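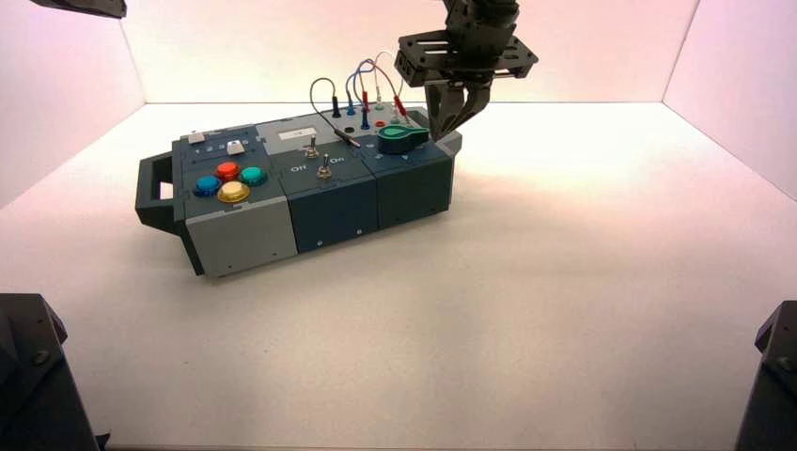

Workshop tips: budgeting for a small robot arm bench
By Hatice Eren

Most people price the arm first and then find the money has run out before they get to the table it stands on. Work the other way. Write down the one job you want the arm to do, then everything that job touches, and put the arm at the bottom of the list.

Start with the job
Keep it to a single sentence. "Turn a knob and press a button on a test panel" is a job you can plan for. "Help out in the shop" will have you comparing arms for months. Once you have the sentence, note the smallest part the gripper has to handle and how far it must reach. Those two notes rule out most of the catalog.

Split the budget
My last bench came to 3,626 dollars, of which the used Raritz arm was 1,350. The rest went on the gripper, the controller, the table, lights, cables and spares. If your arm is eating more than half the total, check what you left off. It is usually the gripper or the power supply.

Set 20 percent aside before you order anything. Mine went on a second controller cable and a return shipping charge.

Buy the practice panel early
A task board with real switches, plugs and a knob lets you test reach and grip before you commit to fixtures. Wondosus sells one in modules, so you can start with buttons and add the wiring section later. You can also build your own from spare parts:

- Use full-size push buttons. Small ones are hard to hit and will make you blame the arm.
- Label the toggle positions.
- Cut patch cables longer than you think. Short ones pull at the sockets.
- Fit a handle on one end. The board will get moved a lot.

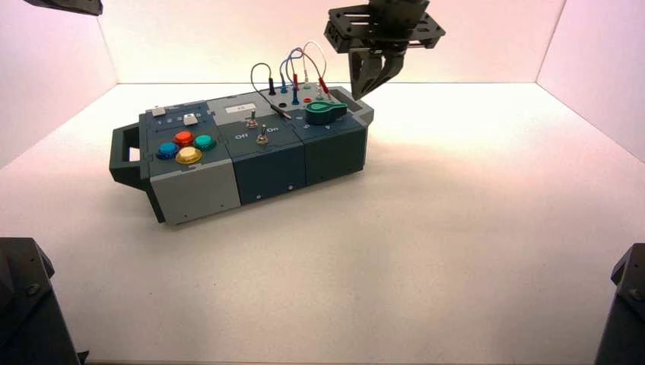
Pay for the surroundings too
Plain white panels are cheap and easy to wipe. They also make small parts easier to see, both for you and for any camera you add later. Matte is better than gloss under strong lights. Three sides are enough for most bench work, with the front left open so you can reach in - but only with the power off.

Measure the table with the arm bases on it. Bases take up corners you were counting on, and the bolts need clearance underneath for a wrench. Draw the footprint on cardboard, cut it out and leave it on the table for a day before you drill.

Gripper fingers
Order spare fingers with the gripper. Sibiya charges the same shipping for one pair as for four. Ask any seller for the opening width in writing, and compare it with the widest thing in your job sentence, handles and knobs included.

New or used
Used is fine for arms, tables and brackets. Buy power supplies and emergency stops new. For a used arm, ask to see every joint move through its full range, and ask which software version it needs. An older Usow controller I looked at was a good price until I added the license.

Delivery
Allow 8 weeks for anything with a motor in it, and longer if you order in November. Order the table and panels last. They arrive quickly and take up the floor while you wait for the rest.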